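Farneo Shared Kitchen, Unit 2
Walk-through checklist, March 28, 2021
Inspector: Josée Caron. Present: Trevor Wong

1. Handwashing: soap and towels at the sink
OK. I'm told the soap is never allowed to run out. It had in May.

2. Knives stored when not in use
Needs work. The posted rule says rack or drawer. I have yet to meet a posted rule that moved a knife into a drawer.

3. Outlets near water tested
OK. Both tripped when I pressed the button. The sticker claims monthly tests but has no initials on it, so I'm giving credit for the outlets only.

4. Cleaning chemicals kept away from food
Needs work. See comments. 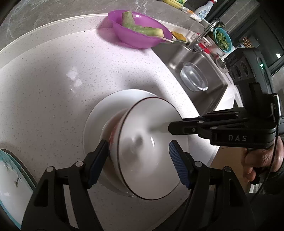
Chemical storage has been marked "corrected" on the last two sheets, and I don't know what anybody thinks was corrected. The cupboard Trevor showed me has a lock, a label and plenty of space. Meanwhile the spray bottle with the red trigger is on the back counter right beside packages and containers, with peeled vegetables and a colander of chopped herbs out on the same counters. If it's only water, label it water. Same visit, the knife was lying on the counter by the orange food pieces, so item 2 stays open as well.

5. Dishes free of chips and cracks
OK for what I handled. I did not go through every shelf and won't sign as if I had.

6. Fridge at or below 40 F
Not rated. The log shows the same reading 15 times in a row. Either Cloutier sold you a remarkable fridge or somebody is filling in the column from memory. Put a second thermometer in and I'll look again.

7. Extinguisher charged and reachable
OK. Needle in the green, tag current.

Items 2, 4 and 6 to be rechecked. Please don't send me another photo of the locked cupboard.

Reply from T. Wong: Bottle will be labeled. I still think 6 is harsh.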